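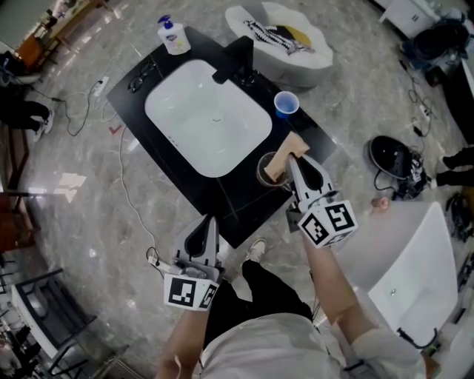

Black counter, white sink, and the beige cloth that's always within reach.

I came home from Cáceres in October swearing I'd finally have a grown-up bathroom counter, and I picked black (of course I did!). Gorgeous for five minutes, then every drop of toothpaste shows up like a headline. So now I keep a folded cloth by the sink and give the whole top a wipe after I brush, faucet first, then around the cups. My glasses live on the left, next to the soap, where I can find them half asleep. I looked at a fancy tray from Netska, but it was 200 dollars and I'd only have to wipe that too.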